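**Wanted: people who season their food and are prepared to be asked why**

Juvetti is looking for home cooks to join a tasting study on salt, pepper and the quiet disagreements they cause at dinner. It runs through August at our test kitchen on Corka Lane, upstairs from the bicycle shop. The stairs are steep and the lift is a rumour.

You will come in for two sessions. At each one you'll be given soup, eggs and a potato dish, all deliberately underdone in the flavour department, and left to put matters right. Then you'll fill in a form. The form is longer than the soup deserves, but Noelia Arrieta wrote it and she is standing by it.

We'd like to hear from you if you:

- cook at home most evenings, with or without applause
- can eat egg, dairy and celery
- don't smoke
- can tell us what you like without using the word "moreish"

Professional chefs are welcome to apply – we will simply believe them less.

You'll be paid £100 once both sessions are done, and you can take home whatever potatoes are left.
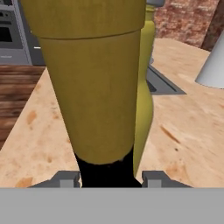 *Pepper-mill shape in mustard yellow, with a black base.*

To apply, write to Olga Bravo at Juvetti, quoting reference 556, and tell her what you had for supper last night. Toast counts. Morning and evening places are available, and the evening ones go first.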